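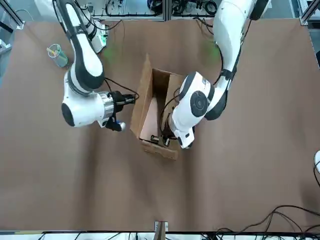 Water off in Sulier next week: what I've been able to find out

13 Mar 2020

The letter from the water company came on Tuesday, the council put something on its website the day after, and the two don't match. I spent part of yesterday evening and a fair bit of this morning ringing round, so I'm putting what I have in one place.

The main under Stanthorpe Road is being replaced between the railway bridge and the health centre. The letter says 1076 properties will be without water while the new pipe is joined to the old one. That covers both sides of Stanthorpe Road, all the closes off it, and the bottom half of the hill as far as the school. The top half is on a different supply and should only see lower pressure.

The council page says the water goes off at nine in the morning. The letter says ten at night. I rang the number on the letter and was told ten at night is right and the council had been sent an early version of the plan in November, before the school asked for the work to be moved. The page still said nine when I looked at lunchtime.

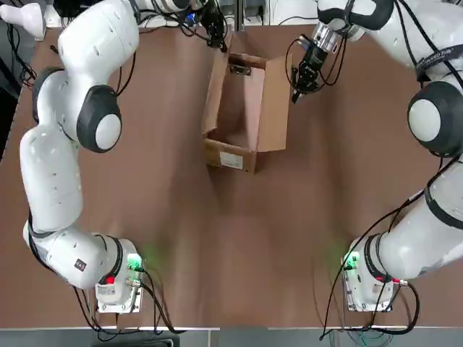
Sulier Radio Club | Members' pages

So, as I understand it, the water goes off at ten on Wednesday night and is meant to be back by six on Thursday morning. The woman I spoke to said to allow until eight. After that it may run cloudy for a while and you should let the cold tap in the kitchen run until it clears. Don't put a wash on first thing.

The firm doing the digging is Yeom. They have signs up already at the bridge end and the barriers are stacked on the verge by the postbox. I asked one of the men on site about parking and he said the bays outside the shops will be closed from Monday, which isn't in either the letter or the council notice. If you leave a car there at weekends it would be worth moving it on Sunday.

Buses are a bit of a muddle. The 151 will go round by the station and miss out four stops. The 405 is staying on its normal route with temporary lights, or at least that is what the notice on the shelter says. The same notice has the 151 ending at the health centre, which can't be right if the road is shut there. I've emailed to ask and will add the answer here if I get one.

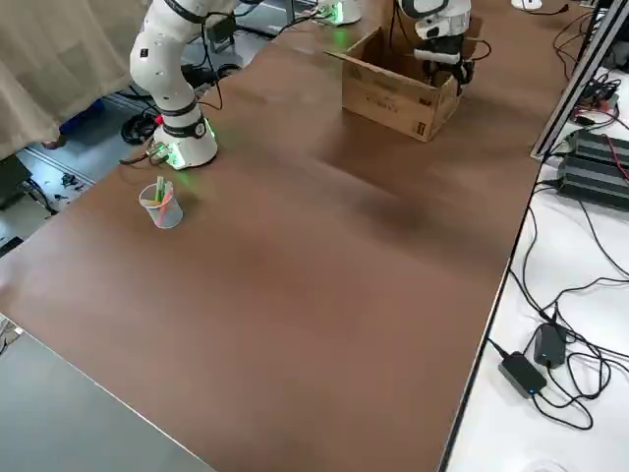

One of the white arms on the brown table, with the green ring lit round its base.

Bottled water. There will be a pick-up point in the library car park on Wednesday from four until eight. You need to bring the letter or something with your address on it. The limit is 12 litres for each household. Anyone who can't carry it or can't get there should ring to go on the priority list, and they want to hear by Monday. I've put my mum on it and it took five minutes, most of it spelling the street name.

You can also sign up for text messages through Homine, the alert service the council moved to last year. I had signed up to the old one and assumed I'd been carried over. I hadn't. You have to register again with your postcode, and tick "utilities" as well as "roads", otherwise all you get is roadworks. I did mine this morning and the confirmation came straight through.

What I still don't know is whether the flats above the shops are included. They have a tank on the roof, so they may be all right for a few hours, but their addresses are missing from the list on the website. If you live there I'd fill a couple of saucepans and the kettle regardless.

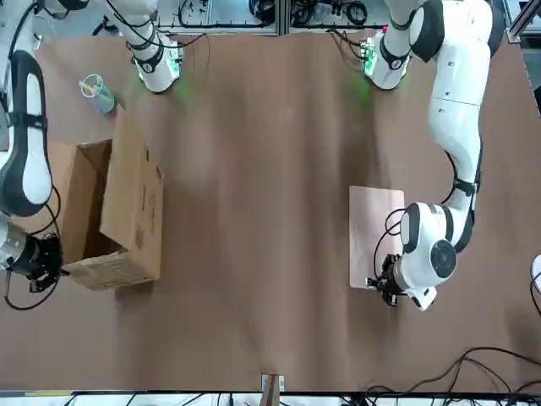

Two white arms reaching over the brown work surface.

The road should be fully open again a week on Friday. Last time they dug up Stanthorpe Road it was for gas and it ran nine days over, with the trench left plated outside our gate, and every lorry that went over it rattled the front windows. I did ask about plates this time. They will use them at the junction only.

If you've had a letter with different times on it, please leave a comment with the name of your street.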